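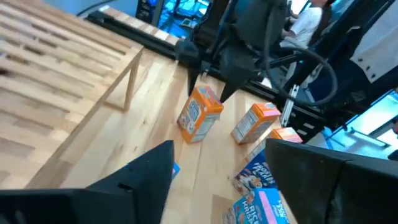 Violeta Troncoso says she can't walk past a heap of little cereal boxes without wanting to stand them all up and turn them to face the same way, and that she very much doubts she's the only one.

We doubt it too, Violeta, and we would dearly like to meet the others. We would also like to meet the people who leave them exactly where they fell, and the people who put them in a cupboard by colour, by flavour, by who in the house eats what, or by no plan they could ever explain to a visitor.

Call for participants: the Dodondale Breakfast Shelf

The Breakfast Shelf is a small study of how people put small things away. We're interested in the everyday business of unpacking single-serving cereal boxes on to a table and finding a place for them on a shelf, in the way you'd do it if you were getting breakfast ready for a house full of guests, or a holiday let, or a family where everybody has a firm favourite and nobody wants the one that's left over. It sounds like a very small subject and we're quite content with that. Small subjects have kept us happily busy for a good while, and the last one (it was tea towels) turned out to be far richer than anybody at our first meeting had supposed.

We're looking for 138 people to come and spend a little time with us at Dodondale this November. You don't need any experience at all. You don't need to be tidy, and if you happen to be very tidy indeed we'd love to have you as well.

What you would be doing

You'll have a pale wooden table to work at, a slatted wooden shelf, and a supply of the little boxes. Some of them are blue Frosted Flakes, some are the paler blue Rice Krispies, and there are orange ones in the mix too, so there's a fair bit of colour to play with. Each visit is made up of four short rounds, with a sit-down between them if you'd like one.

In the first round we ask you to put the boxes away however you please. We really do mean however you please, and we won't be hovering with helpful remarks.

In the second, we ask you to set them out for somebody else. You'll get a card telling you a bit about the person: perhaps they're up very early and don't want to rummage, or perhaps they can't reach very far.

The third round begins with the boxes all over the table, some upright and some lying down, and we ask you to find a certain few of them and leave the others be. People tend to find this one the most fun. It's also the one where they start talking to the boxes, and you're welcome to do that.

The fourth round is a conversation. We look at your shelf together and you tell us how you came to do it that way. There's no right answer written down anywhere in the building.

A few words about the boxes

They're a funny size when you come to handle them. The one-serving Frosted Flakes box has a narrow side with the nutrition label on it and a broad front with Tony the Tiger grinning away above his bowl of flakes and strawberries, and which of those two faces you choose to show the world is a thing people hold surprisingly strong views on. Theophilus Frimpong and Josefina Iturra, who have shared an office here for a long time without a cross word, came rather close to one over it. Theophilus wants the label out, so you can read it without picking anything up. Josefina wants the tiger.

If you've ever stocked a shelf for a living you may have a third opinion, and we'd be delighted to hear it. Please don't feel you have to take sides, though. One of our early visitors laid every box flat on its back like a hand of patience and was very pleased with the result, and so were we.
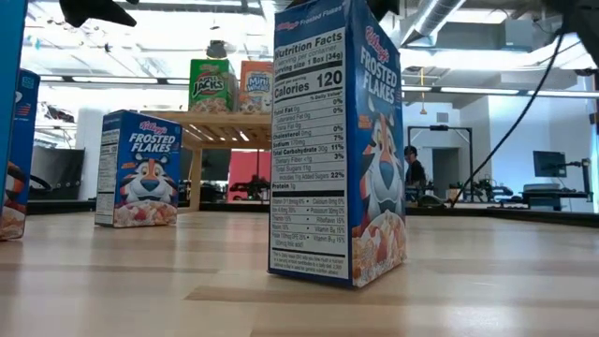

Who can take part

Anyone aged 18 or over who can manage a light box with one hand or two. We'd especially like to hear from people who have set out breakfasts at work, in a café or a guest house or a school or a care home, and from people who have never given it a moment's thought. We'd like to hear from people who live alone and people who live in a crowd.

The table can be used sitting or standing, so do tell us which suits you. If your eyesight isn't what it was, or your hands are stiff in the mornings, please don't count yourself out. Your way of doing it is of just as much interest to us as anyone else's, and we can book you in for an afternoon.

You won't be asked to eat anything, but if you have a food allergy that makes you uneasy about handling cereal packets, have a word with us first and we'll talk it through.

What we can offer

Your bus or train fare to Dodondale is paid, and you'll get a shopping voucher as a thank you. There's tea, coffee and toast in the front kitchen before and after (the toast is Svenja Reuter's doing and comes with her plum jam, for as long as the plum jam holds out). If you bring a friend along for company they're very welcome to sit in the kitchen and be fed as well, whether or not they want to take part themselves.

You can stop at any point, for any reason or for none, and you'll still get your fare and your voucher.

Getting to us

We're in the old Plakport building, the long low one behind the Drekar garage. The sign over the door still says Petkov, after the furniture people who had it before us, and we've grown too fond of it to take it down. The entrance is level and there's a loo on the ground floor. Parking is a bit of a squeeze at the front but there's usually room round the side, next to the bins.

How to put your name down

Send a note to Gervasio Jara at the Breakfast Shelf, Plakport building, Dodondale, or hand one in at the front door. Tell us your name, the best way to reach you, whether mornings or afternoons suit, and a little about how breakfast things are kept in your home. A line or two is plenty. Some people do like to go on a bit once they get started, and we enjoy those letters enormously, but please keep it under 500 words so that Gervasio gets home for his supper.

Names should reach us by 5 July 2025. We'll write back to everyone, including those we can't fit in, and we'll send you a choice of times well before November comes round.

If you're in two minds, come and have a cup of tea and see the room first. Ring the bell twice, as the first ring doesn't always carry to the kitchen.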